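4. Cleaning and care

Read before first use of your Grustaleck table cover. Takes 9 minutes if you don't muck about.

1. Clear the table. Bottles, cans, packets, the lot. Move them to one end if there's no bench space.

2. Shake crumbs off outside. Don't drag the cover over the edge, it'll crease.

3. Mix dish soap in warm water, 400 mL is plenty. Cold is fine too, just slower.

4. Dip a mesh scrubbing sponge (Lurnik or similar), squeeze it out hard. Mesh side for stuck food only, plain cloth for everything else. 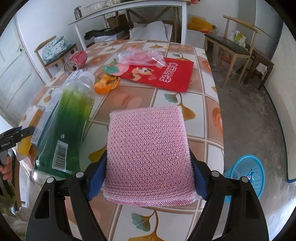

5. Light circles, one square at a time. Start on the pale colours, they show marks first. Go easy over the leaf prints, heavy scrubbing dulls the gloss.

6. Wipe off with clean water. Twice if it feels tacky.

7. Dry with a soft towel. Lift corners and dry undernaeth aswell.

CAUTION: No steel wool, no bleach, no hot pots straight off the stove.

CAUTION: Colour can transfer from wet packaging. Wipe up straight away.

Note: Rinse sponge after every use, stand it on end to dry. Bin it once the mesh frays.

Note: Cover is 100 cm wide. Trim with scissors if needed, see section 6.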